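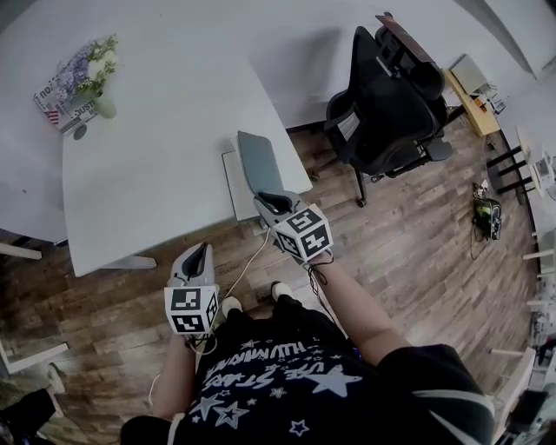 **Clear-desk scheme comes with a $12 monthly fee and not much proof**

A local furniture leasing firm wants small offices to hand over their drawers, their desk trays and, in time, most of what sits on their desks. Whether anyone will work better for it is another matter.

Wollerance, which rents out desks and chairs to businesses with fewer than 60 staff, began offering its "Flindix" plan in January. Tenants get a white desk, a mesh-backed chair on wheels and a stand for a laptop. What they don't get is anywhere to put things. Paper goes into a shared cupboard, and a Wollerance employee comes by once a month to see that the desks have stayed the way the firm likes them. The charge is $12 a desk each month on top of the ordinary lease.

The company's brochure says a bare surface "returns the working day to its owner." Asked how that had been measured, sales manager Anselmo Dantas said the wording came from customer feedback. Asked how many customers, he said eight offices had signed up and that responses had been "very warm." He did not have them in writing.

The rules are stricter than the brochure lets on. Each desk is allowed a laptop on its stand and what the agreement calls "one living or decorative item," so a small vase of flowers passes and a vase plus a framed photo does not. Shopping bags, lunches and parcels may stay on the desk until the end of the day. Printers and other equipment are to be kept on a side table away from the desks, and the side table, oddly, is not supplied. Most of the offices taking part appear to have brought their own, and wooden tops are common, which rather spoils the all-white look in the catalogue.

Muthoni Rweyemamu runs Khaemba, a translation business that took the plan for its front room. She likes the desks and says the room feels brighter with the old filing cabinets gone. She is less taken with the monthly visit.

"I was told my flowers were fine but the bag beside them had been there the last time as well," she said. "It was a different bag. I don't think I should be paying someone to have that conversation with me."

Her staff have also found that the paper didn't go away. It moved to the shared cupboard, which was full inside two months, and then to a row of boxes in the hallway. Wollerance will rent her a second cupboard.

Others are happier. Mwangi Waweru, who manages the office at Flikon, a small bookkeeping firm, said the main gain was in cleaning. The floors are wood plank throughout and the old desks, with their drawer units sitting flat on the boards, were a nuisance to get around. The new ones stand on legs with a base bar, so a mop goes under without anyone having to shift furniture. He would have paid for the desks alone. He was not offered them alone.

That is the part worth a second look. A plain desk from the firm's standard range costs less to lease than the same desk under Flindix, and Dantas confirmed that the furniture itself is identical apart from the drawers being left off. The extra money covers the visit, the laptop stand and what he described as "the habit." Customers can leave the plan after a year. Leaving sooner means paying out the remaining months.

Faith Minja, an occupational therapist who fits out workstations for injured workers, said there was nothing wrong with a tidy desk and nothing special about it either. She would sooner see money spent on chairs that fit the people in them. A tall backrest and armrests look the part, she said, but armrests that won't go under the desk keep a shorter worker sitting too far back, and nearly every office she visits has at least one chair like that. Laptop stands bring their own trouble. They lift the screen to a sensible height and the keyboard along with it, so anyone typing for more than a few minutes needs a separate keyboard. Flindix doesn't include one, and it isn't clear from the agreement if a keyboard left out overnight would count against the tenant.

Dantas said keyboards were "obviously allowed." The agreement doesn't mention them.

Vlastimil Vávra, who sells used office furniture a few doors down from the Wollerance showroom, has done well out of it so far. He has been buying the drawer units the firm's customers no longer have room for, and selling them on to other offices in the same street. Two went back to a Flindix customer, he said, though he wouldn't say which one.

Wollerance plans to open the scheme to home offices later in the year. The price has not been set.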